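Minutes of the June Meeting 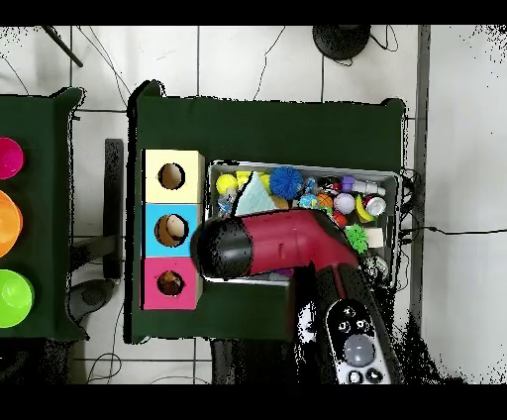
Orkville Historical Society, Local History and Programs Group

Date: 6/21/21
Present: Pornthip Jaidee (chair), Graça Henriques, Kieran Tapley, Clem Tomoana (minutes)
Apologies: Iestyn Ellis

1. Minutes of the April meeting
Accepted with one correction. Under item 4, the ferry landing should be described as north of the mill, as shown on the county survey. Clem to correct the file copy.

2. Matters arising
The letter to the county clerk about access to the old deed books was sent in May. A reply has come back saying the books can be seen by appointment. Kieran has asked for a morning in July and is waiting to hear.
The sign at the Allel Street cemetery has still not been repaired. Pornthip will call the parks office again.

3. Founding date of the town
Graça presented her paper on the founding date. The town seal gives 1871, the year the post office opened. Her reading of the land records is that families were living at the river crossing well before then, and that the first lots were sold in 1868 by a merchant named Hallgrímsson, who had bought the tract from the railroad. She has found two deeds with his signature and a store ledger that mentions the crossing by its older name.
Kieran asked whether the ledger could be from the other Hallgrímsson store, downriver. Graça said the handwriting matches the deeds but she would like a second opinion. Clem pointed out that the 1871 date was used for the centennial and is on the plaque outside the library, so any change would need to be explained carefully.
There was some discussion of what "founding" should mean. Pornthip's view was that the sale of lots, the post office and incorporation are separate events and the society should list all of them with their sources. This was generally agreed. Graça would still prefer that the society name one date, and asked for that to be noted.
Agreed: Graça to revise the paper and send it around before the next meeting. No approach to the town council until then.

4. People at the crossing before settlement
Following from item 3, Kieran said the existing leaflet starts with the land sale and gives one sentence to the people who used the crossing before that. He has drafted a new opening section. Members thought it was a clear improvement, but two of the statements in it have no source. Kieran will write to the tribal cultural office to ask whether they would be willing to read the draft and comment. The leaflet will not be reprinted until there has been an answer.

5. Oral history recordings
Iestyn sent a written report. Of the tapes made in the 1980s, 15 have now been transferred. The sound on 3 of them is poor and he recommends paying for cleaning. He has a quote from Aramard for the work. Members wanted to see the quote itemized first. Iestyn to ask.
Consent forms are missing for the Depot Street interviews. Clem will try to reach the families. Those recordings stay closed in the meantime.

6. Fall talks
The September talk will be on the 1913 flood, given by Pornthip. October is open. Graça offered her founding date paper if it is ready. Talks will be in person if the library's meeting room is open to groups again, otherwise online. Clem to check with the library.

7. Other business
Kieran has been given a box of photographs from the creamery, mostly without names or dates. He will bring them next time.
Pornthip reminded members that keys to the map cabinet must be signed out in the book.

The meeting closed at 8:40 p.m. Next meeting in July, date to be sent by email.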